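Second Pair of Hands

Half six and the lights at Morin still on night setting. Nanna let herself in by the side door, coat over her arm, badge in her teeth. The packing hall was quiet. It used to have a radio.

Eleven of them left on earlies. There had been more before Livunance bought the place, before the arms came in on pallets and got bolted down where the long tables were. Line two went first. Then line four. Line three kept people because line three did the awkward stuff – lids that stuck, pouches that slid, the gift sets with ribbon on. The arms couldn't do ribbon.

Now they wanted them to do ribbon.

"You'd be good at it," Cledwyn Jarman said. He had the form on the desk already, turned round to face her. "You're the quickest we've got on sets."

"Good at what, though."

"Showing it. You hold the grippers, you do the job, it records what your hands do. Bravoser run it. Six weeks, same pay plus 15 percent."

"And after six weeks?"

He straightened the form. It didnt need straightening.

"After six weeks we look at where we are."

She thought about it on the bus. Thought about it over the washing up, hands in the water, watching them as if they belonged to someone else. Twenty years of hands. Her mother had gutted fish with the same short thumbs and nobody ever asked to borrow those.

Signed it in the morning. Of course she did. Rent.

The Bravoser lot weren't in the hall. They had rooms over in the old Lotari building, across the yard and up the stairs, more like someone's flat than a works. First day they had her picking up cups. Second day, cloths. Fold, unfold, fold. Her wrists ached in a new place, on the outside, under the bone. You couldn't feel anything through the things, that was the trouble. She'd always known a bad lid by the give in it. With the grippers you had to look, and go slow, and looking made her clumsy.

"Slow is fine," said the girl at the laptop. "Slow is really good for us."

Never in her life had slow been good. On line three slow got you a talking-to.

160 goes at the same fold, some days. She stopped minding at some point in February and that frightened her a bit. She'd begun to reach for things at home with her fingers stiff, like tongs. Caught herself at it with the butter.

And she got good. That was the shameful part, if it was shame. By the third week she could turn a cloth over in one move, wrist down, pinch, flick, and the girl would look up and grin. Nanna grinned back. Went across the yard at dinner and sat with the others and said it was all right, bit boring, and ate her sandwich. They moved the talk along to holidays. They had used to ask.

Start of each run was the same. Stand up straight, arms out, grippers side by side over the floor, keep still until told. She looked at the green lights on the little white cubes then. Looked past them, at the long white desk against the brick, the drawer somebody had left open.

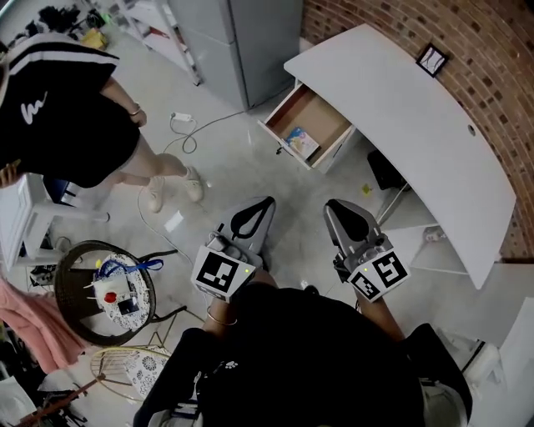 Well, they'll not get it off a machine like they get it off you, Cledwyn told her that afternoon on the stairs, and then he said it again as if she had argued.

She hadn't. "They are getting it off me," she said. "That's what it is, Cledwyn. Thats the job."

"I meant the feel."

"I know what you meant."

He stood aside to let her by. He looked tired, he'd had the 3 o'clock call with Livunance and you could always tell. She wondered who was holding what out in front of them for him. Some spreadsheet that would learn to do rotas.

Down in the hall the late shift were coming on. One of the gift sets had come undone at the end of line three and was sitting there with its ribbon trailing, waiting for someone. She still had her coat on. She went over and did it, bare fingers, loop and under and pull, and felt the ribbon bite the way it should.

Did the next one as well. Then the bus was due so she ran for it.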